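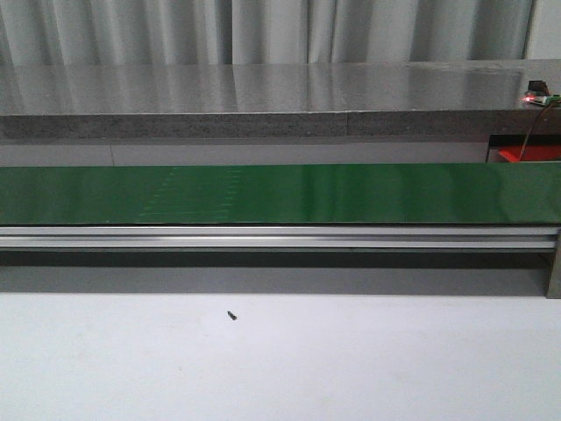 News > Media releases > Equipment planning

Nedau puts sorting cell purchase on hold until the numbers are in

December 2, 2023

Nedau will not commit to a robotic sorting cell in this budget round, the packing firm said in a release to suppliers and staff. It will pay for a bench trial first and decide afterwards.

Two vendors, Iltis and Katayama, have quoted. Both promise a payback inside 34 months. Neither quote says what happens to that figure when the belt stops.

"I have read a lot of brochures and I remain unmoved by them," said Percy Sánchez, who holds the equipment budget. "Show me 1000 picks in a row on our parts, with our staff clearing the jams, and then we can talk about a purchase order."

The trial uses a short conveyor and coloured trays. Nedau has asked for 2000 logged cycles, with every manual intervention written down, including the ones the vendor would prefer to call set-up. Spare fingers, cabling, guarding and retraining are to be priced on separate lines.

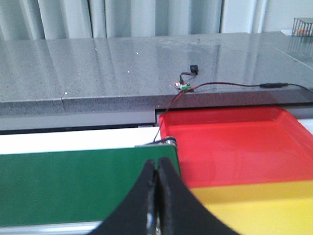
Gripper, green belt and the red and yellow trays on the trial bench.

Kanako Fukuda, operations planner, said labour savings had been left out of the draft budget altogether. "Last time we counted them up front and they never turned up."

Vendors have 30 days to answer the questions in the tender pack. Leasing offers will be read, but a lease with a compulsory service contract will be costed as a purchase.

Media contact: Misaki Hosoda, Nedau | © 2023 Nedau | Back to top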